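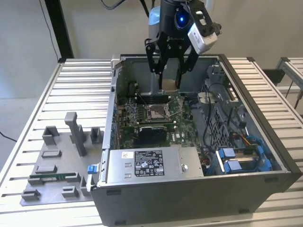 Can I set up the Gosadier blood pressure monitor before I have seen my doctor?

Setting it up and taking a few practice readings is fine at any time, but please leave any decisions about your medicine to your doctor or nurse, who can look at your numbers together with everything else they know about you.

Section 4. Getting your first reading

Set aside 20 minutes or so for your first go, and make yourself comfortable. Everything goes a good deal quicker once you have done it a couple of times, and there is no prize for rushing (a rushed reading often comes out high anyway!).

1. Slide open the battery door on the back of the monitor and put in the batteries that came in the box, matching the plus and minus signs.
2. Press and hold the round button until the display lights up, then choose your language and set the clock.
3. Push the plug on the end of the air tube firmly into the socket on the left side of the monitor. You should feel a small click.
4. Sit in a chair with a back, put both feet flat on the floor, and rest quietly for five minutes.
5. Wrap the cuff around your bare upper arm, with the bottom edge a little above the bend of your elbow. It should be snug, with room for one fingertip underneath.
6. Rest your arm on a table so that the cuff is level with your heart, and press Start. Try not to talk until the cuff has let go completely.

Note: The cuff can squeeze quite firmly, up to 300 mmHg at the most. If it ever becomes painful, press Start again and the air will come out right away.

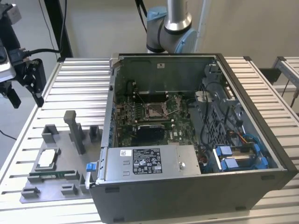 Your readings are saved as you go, and the monitor has room for 1,166 of them. When the memory is full, the oldest reading makes way for the newest – so if you want to keep a long record, copy your numbers into the Fesley diary at the back of the booklet from time to time.

7. Wait a minute, then take a second reading on the same arm. Write down both, along with the time of day.

Caution: Do not put the cuff over a wound, or on an arm that has a drip or a dialysis shunt. If you are pregnant or have an irregular heartbeat, ask your doctor before relying on home readings.

Caution: If you get a very high reading together with chest pain, trouble breathing or sudden weakness, call for emergency help and leave the monitor for later.

Nongate Home Health. Text last revised 15 Apr 2024.

We use cookies to remember your language and to see which help pages get read. Accept all | Manage choices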